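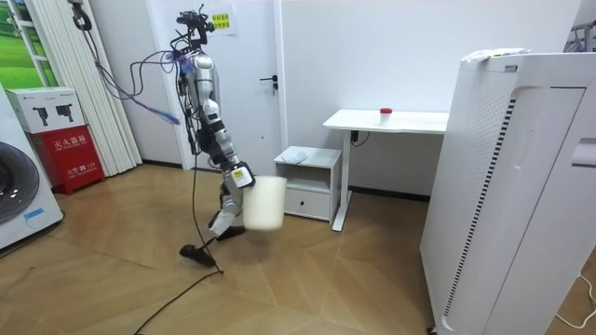
One reader wrote to us that her bucket leaves a ring on the floor every time she sets it down, and she wanted to know if the bucket or the floor is at fault. It is usually the water under the bucket. Wipe the base with a dry cloth before you put it down, or keep an old towel folded in the spot where it stands.

Utility Room and Floor Care: Frequently Asked Questions
Fandatier Home Pages
Last updated Oct 10, 2018

How much water should I use on a wood floor?

Very little. The mop should be damp enough to leave a thin film that dries in a minute or two. If you can see puddles in the joints between boards, wring the mop again. Angled patterns such as chevron have a lot of joints, and standing water gets into them more easily than into long straight boards.

Which direction do I mop a chevron floor?

Follow the angle of the boards where you can, one column at a time, and work backward toward the door. Going straight across the pattern leaves streaks that show up under ceiling lights.

Can I use Dramex on a wood floor?

Yes, if the floor is sealed. Use 2 capfuls in a full bucket of lukewarm water. On oiled or waxed wood, use the cleaner that the floor company recommends. If you don't know the finish, put a drop of water on a board in a corner. If it soaks in and leaves a dark spot, the floor is not sealed.

My bucket smells even after rinsing. What can I do?

Fill it with hot water and a cup of white vinegar, leave it for 30 minutes, then rinse and dry it upside down. A bucket stored with the mop head inside will start to smell again within days. Hang the mop separately.

What should stay clear in a utility room?

Keep the washing machine door free to open all the way, and leave the path to the exit open. If you have a fire extinguisher cabinet in the room, don't use the top of it as a shelf. Boxes tend to get left there and then they slide down in front of the door.

Do I have to take the wrapping off a new air purifier before I turn it on?

Yes, all of it. That includes the bag around the unit, the film on the panels and, on most models, a second bag around the filter inside. The filter bag is the one people miss. Unplug the unit, take off the cover, remove the filter, pull off the bag and put the filter back the same way around. If the fan runs but you feel almost no air, check this first. 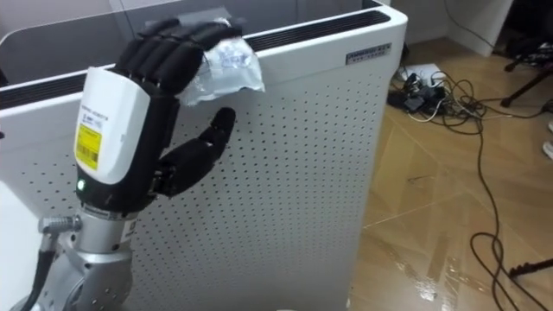 Clear plastic wrapping at the top front edge of an air purifier. Keep the vent free of plastic.

How often should I clean the front panel?

Once every few weeks is enough in most rooms. Panels with small round holes collect lint, especially next to a dryer or a laundry pile. Use the brush attachment on the vacuum cleaner at low power. A wet cloth pushes the dust into the holes, so vacuum first and wipe after.

How far from the wall should the purifier stand?

The Osimlow sheet we give out with our home kits says 42 centimeters on the intake side. Other units need less. Check the manual and don't guess from the size of the case.

Can I keep water or mixed cleaner in a jerrycan?

Plain water is fine for a few weeks in a clean can with the cap closed. Mixed cleaner is better made fresh, as it loses strength and can be mistaken for water. Label the can on the side, not on the cap, because caps get swapped.

What is the best way to move a full can across the room?

Close the cap and check it before you lift. Bend your knees, take the handle with your whole hand and keep the can close to your leg.

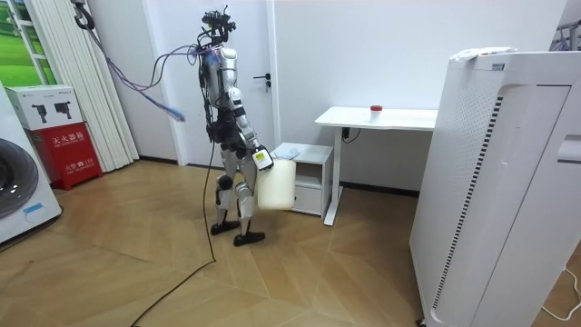
Filling a can to the top makes it harder to pour and much heavier to carry than most people expect. Leave a few inches of air. With a translucent can, like the off-white one carried by its handle here, you can mark a fill line on the outside with a waterproof pen. Rounded edges are also easier on a bare leg than square ones if the can swings. Set it down flat, never on one corner, as a corner can dent a wood floor.

Do you still sell the Pärn mop heads?

Yes, in packs of 2. The wide size is out of stock and will be back in December. The narrow size fits the same handle. Each head lasts through 400 washes at low temperature without fabric softener.

Can I return an opened bottle of cleaner?

Only if it arrived damaged or leaking. Keep the box and contact us before you send anything back.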